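映画予告編における物語情報の開示と鑑賞意欲に関する調査
演習II(映像文化コース)グループ研究報告書

執筆代表:Kai-wen Wan
調査・集計担当:Sihan Li
協力:映画館Kultgate(Girnport市)、配給会社Zhong

概要

本報告書は、劇場用予告編が本編の物語をどの程度まで明かしているか、またその開示の程度が観客の鑑賞意欲とどのように関わるかについて、演習IIの一環として実施した調査の結果をまとめたものである。Girnport市の映画館Kultgateの協力を得て、同館で上映された予告編5本を対象に内容分析を行い、あわせて来館者200名に対する質問紙調査を実施した。その結果、物語の結末に近い場面を含む予告編は、内容の分かりやすさについては高く評価される一方、本編を劇場で観たいという意欲には必ずしも結びついていないことが確認された。また、開示の程度に対する評価は、作品のジャンルおよび回答者の来館頻度によって大きく異なっていた。

1 研究の目的

予告編は、本編の公開に先立って作品の存在を知らせ、観客を劇場に向かわせることを目的として制作される短い映像である。観客の側から見れば、予告編は作品を選ぶための判断材料であり、同時に、本編の前に上映されるひとつの見せ物でもある。近年は劇場に加えて動画配信の画面で予告編に接する機会が増え、同じ作品について複数の版が順次公開されることも一般的になった。

その一方で、予告編が物語を明かしすぎているという不満は、映画について語る場で繰り返し聞かれる。本コースの受講生の間でも、予告編で観た場面が本編の終盤に現れ、緊張が削がれたという経験が多く共有された。しかし、どのような場面が含まれていると「明かしすぎ」と受け取られるのか、またその受け取り方が実際の鑑賞意欲を下げているのかについては、受講生の間でも意見が分かれた。

そこで本研究では、次の二点を明らかにすることを目的とした。第一に、予告編に含まれる場面が本編のどの段階に由来するかを記録し、開示の程度を作品ごとに整理すること。第二に、開示の程度に対する観客の評価と鑑賞意欲との関係を把握することである。

2 背景と用語の整理

2.1 予告編の形式

劇場用予告編の構成には、いくつかの型が認められる。冒頭で舞台と主人公を紹介し、中盤で対立や事件を示し、終盤で短い場面を速く連ねて題名に至る型は、アクション映画やサスペンス映画に多い。これに対し、ひとつの場面を比較的長く見せ、登場人物の会話の調子を伝えることに重点を置く型は、人間ドラマや喜劇に見られる。本報告書では前者を「要約型」、後者を「抜粋型」と呼ぶ。

要約型の予告編は、本編の筋の流れをそのまま縮めて示すため、物語の進行が把握しやすい。抜粋型の予告編は、筋の全体を伝えることには向かないが、演技や画面の雰囲気を具体的に伝えることができる。両者の境界は明確ではなく、前半が抜粋型で後半が要約型という構成も少なくない。

2.2 開示の程度

物語情報の開示を検討するにあたり、本研究では「どの場面が映っているか」と「その場面から何が分かるか」を区別した。本編終盤の場面が映っていても、前後の文脈が示されなければ、観客はそれを終盤の場面と認識しない場合がある。反対に、序盤の場面であっても、ナレーションや字幕が加わることで結末が推測できる場合がある。前者を「場面の開示」、後者を「意味の開示」とし、内容分析では双方を別々に記録した。

なお、予告編の制作時点では本編の編集が完了していないことがあり、予告編の場面が本編に含まれない例も知られている。今回の対象作品にもそのような場面があったが、由来を特定できないものとして分析から除外した。

3 調査の方法

3.1 対象作品の選定

対象とする予告編は、調査期間中にKultgateで上映されたもののうち、本編も同館で鑑賞できた5本とした。選定にあたっては、ジャンルが偏らないよう配慮し、サスペンス、家族劇、喜劇、冒険活劇および記録映画を含めた。作品名については、配給会社Zhongとの取り決めにより本報告書には記載せず、ジャンル名をもって作品を示すこととする。

3.2 内容分析の手順

内容分析では、予告編をショットごとに区切り、それぞれについて本編中の位置、映っている登場人物、台詞の有無、ナレーションおよび字幕の内容を記録した。本編中の位置は、序盤、中盤、終盤の区分で示した。記録は二名一組で行い、判断が一致しない場合には担当者全員で本編の該当箇所を確認したうえで決定した。

本編の確認は、原則として劇場での鑑賞と、鑑賞直後に作成した場面表に基づいて行った。場面表だけでは位置を確定できなかったショットについては、Zhongの担当者に照会し、回答を得た。 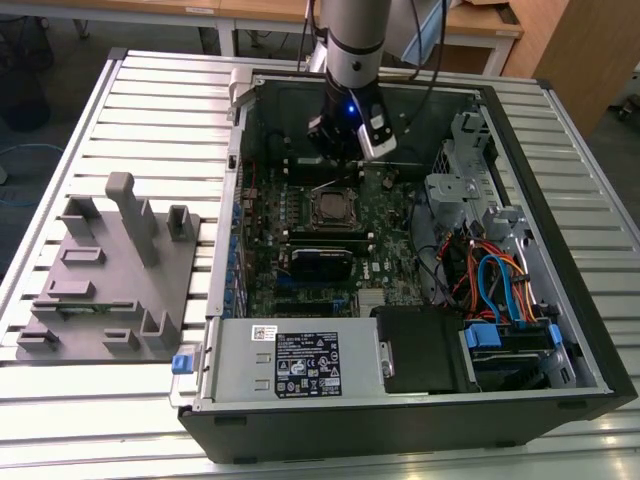 意味の開示については、本編を鑑賞していない受講生に予告編を見せ、物語の展開をどのように予想するかを自由に記述させた。その記述を本編の展開と照合し、主要な展開が言い当てられているかどうかを判定した。予想の作成にあたっては、相談を禁じ、作品に関する記事等を参照しないことを条件とした。

3.3 質問紙調査

質問紙調査は、3月にKultgateのロビーで実施した。回答者は、同館の来館者のうち調査への協力に同意した200名である。回答には調査支援システムWodelを用い、受付に設置した端末または回答者自身の携帯端末から入力できるようにした。入力が難しい回答者には、同一の設問を印刷した用紙を渡し、後日担当者が転記した。

主な設問は、予告編の分かりやすさ、物語が明かされていると感じた程度、本編を劇場で観たいと思う程度、および本編を配信で観たいと思う程度である。いずれも5段階で回答を求めた。あわせて、来館の頻度、作品を選ぶ際に参考にする情報、予告編を意識的に避けた経験の有無を尋ね、最後に自由記述欄を設けた。

設問の順序については、指導教員の助言により、鑑賞意欲を先に、開示の程度を後に尋ねる配置とした。試行の段階では開示の程度を先に置いていたが、「明かされているか」と問われたことで予告編に対する見方が厳しくなったという感想が複数寄せられたためである。

3.4 倫理的配慮

調査にあたっては、目的、所要時間、回答の取り扱いを記した説明文を提示し、同意を得た。氏名および連絡先は収集していない。回答の途中で中止できることも事前に説明した。記述回答の引用については、個人が特定されないよう表現を一部改めている。

4 結果

4.1 内容分析の結果

場面の開示が最も進んでいたのは冒険活劇の予告編であり、終盤に由来するショットが後半部に集中していた。ただし、それらのショットは極めて短く、登場人物の表情や行動の目的が読み取れないものが多かった。意味の開示に関する予想の記述でも、結末を言い当てたものはなかった。

対照的に、家族劇の予告編は終盤のショットをほとんど含んでいなかったにもかかわらず、意味の開示の程度は高かった。疎遠であった親子が手紙を読む場面にナレーションが重ねられており、予想を作成した受講生の多くが和解の展開を正しく記述した。場面の開示と意味の開示が一致しないことを示す例として、考察で改めて取り上げる。

サスペンスの予告編は典型的な要約型であり、事件の発生から容疑者の登場までを順に示していた。真相に関わる場面は慎重に避けられていたが、ある登場人物が中盤以降のショットに一度も現れないことから、その人物の退場を予想した記述があった。映っていないことが情報になるという点は、分析の開始時には想定していなかったものである。

喜劇の予告編は抜粋型で、食卓での会話場面が大部分を占めていた。物語の進行はほとんど示されず、予想の記述も内容が大きく分かれた。記録映画の予告編は、取材対象となった人々の語りと作業の様子で構成されており、序盤、中盤、終盤という区分自体が適用しにくかった。

4.2 質問紙調査の結果

分かりやすさの評価は、サスペンスおよび家族劇の予告編で高く、喜劇の予告編で低かった。物語が明かされていると感じた程度については、家族劇が最も高く、冒険活劇がこれに続いた。冒険活劇については評価のばらつきが大きく、多くを見せられたと感じた回答者と、何も分からなかったとする回答者の双方が見られた。

劇場での鑑賞意欲は、サスペンスの予告編で最も高かった。家族劇の予告編は、分かりやすさと開示の程度がともに高く評価されながら、劇場での鑑賞意欲は伸びず、配信での鑑賞意欲がこれを上回った。喜劇の予告編では、分かりやすさの評価が低いにもかかわらず、劇場での鑑賞意欲は中程度を維持していた。

来館頻度による違いも認められた。頻繁に来館する回答者は、いずれの予告編についても開示の程度を高く評価する傾向があり、予告編を意識的に避けた経験を持つ者も多かった。来館の機会が少ない回答者は、内容が分かる予告編を好み、開示の程度が高いことを肯定的に受け止める傾向を示した。

4.3 自由記述の内容

自由記述には、予告編に対する多様な期待が現れていた。肯定的な意見としては、「子どもを連れて行くので、怖い場面があるかどうか先に分かるほうがよい」「悲しい結末の映画は避けたいので、雰囲気だけでも伝えてほしい」といったものがあった。否定的な意見としては、「いちばん良い台詞が予告編で使われていて、本編で聞いたときには覚えてしまっていた」「同じ予告編を何度も観るうちに、話を知っているような気持ちになった」という記述が見られた。

後者の記述は、開示の程度に加えて、接触の回数が印象に影響する可能性を示している。本調査では接触回数を設問に含めていなかったため、この点を検証することはできなかった。

また、予告編そのものを楽しみに来館しているという回答もあった。この立場の回答者にとっては、予告編の時間が短縮されることのほうが問題であり、「上映前に照明が落ちて予告編が始まるところまで含めて映画館の体験である」との記述が寄せられた。 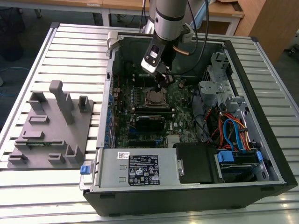

5 考察

5.1 場面の開示と意味の開示

内容分析と質問紙調査の結果を照らし合わせると、観客が「明かされている」と感じる度合いは、終盤のショットの有無よりも意味の開示の程度に強く対応していると考えられる。家族劇の予告編は、使用されたショットの大半が序盤と中盤のものであったが、ナレーションによって感情の帰着点が示されていた。観客は場面の時間的な位置を知ることができない以上、評価の根拠は、その時点で何を理解したかに置かれるものと推測される。

この結果は、予告編の問題を「終盤の場面を使うか否か」として論じることの限界を示している。制作の側が終盤の場面を避けていても、音声や文字による説明が加われば、観客の受け取る情報は大きく変化する。今後の分析では、映像の記録に加え、音声、音楽、字幕の働きをより詳細に扱う必要がある。

5.2 分かりやすさと鑑賞意欲

分かりやすい予告編が必ずしも劇場での鑑賞意欲を高めないという結果については、二つの解釈が可能である。ひとつは、物語の概略を理解したことで関心が満たされ、劇場に足を運ぶ必要を感じなくなったとする解釈である。もうひとつは、家族劇というジャンルがもともと配信での鑑賞に適していると考えられており、予告編の内容とは別に意欲が定まっていたとする解釈である。

担当者の間では当初、前者の解釈が有力であった。しかし、Sihan Liが自由記述を再度検討したところ、家族劇について「家で落ち着いて観たい」という趣旨の回答が一定数含まれており、後者の解釈も退けることができないとの結論に至った。同一ジャンルで開示の程度のみが異なる予告編を比較しなければ、両者を区別することはできない。

5.3 観客層の違い

来館頻度による評価の差は、予告編が複数の異なる観客に同時に向けられていることを示すものである。頻繁に来館する観客は、監督や出演者の情報からすでに作品を知っている場合が多く、予告編に新たな判断材料を求めていない。来館の機会が少ない観客にとっては、限られた機会を費やす作品を選ぶための情報として、物語の概略が重要な意味を持つ。

Kultgateの担当者への聞き取りでも、作品によっては短い版を通常の上映前に、長い版をロビーの画面に用いるという使い分けが紹介された。予告編に接する場所と観客の関心を対応させる試みとして参考になる。

6 研究の限界

本研究には次のような限界がある。まず、対象とした予告編の本数が少なく、ジャンルごとに一作品のみを扱ったため、ジャンルの特徴と作品固有の特徴を分けることができない。また、質問紙調査の回答者は映画館の来館者に限られており、主として配信で映画を観る層の意見は反映されていない。

加えて、意味の開示の判定に用いた予想の記述は、映像文化を専攻する受講生が作成したものである。予告編の構成に慣れた者の予想は、一般の観客の理解とは異なる可能性がある。記録映画の扱いについても、区分の設定から見直すべき課題が残った。

7 今後の課題

次年度の演習では、本研究の場面表を引き継ぎ、ナレーションの有無による印象の差を検討することを計画している。具体的には、同じ予告編について音声を残した版と除いた版を用意し、予想の記述を比較する。版の作成には権利者の許諾が必要であり、Zhongとの協議を継続する。

質問紙については、予告編への接触回数と、接触した場所を尋ねる設問を追加する。Wodelの回答画面では、自由記述欄が最後の画面に置かれていたことから未記入のまま終了した回答者が多く、設問の配置も改める予定である。

役割分担

研究計画および報告書の統括はKai-wen Wanが担当した。質問紙の設計、集計および自由記述の分類はSihan Liが担当した。内容分析、場面表の作成および会場での調査は担当者全員で行った。

謝辞

本研究の実施にあたり、上映の合間に調査場所を提供してくださったKultgateの皆様、照会に応じてくださったZhongの皆様、ならびに回答にご協力くださったGirnport市の来館者の皆様に深く感謝申し上げる。場面表の書式は、希望があれば本コースの研究室で閲覧することができる。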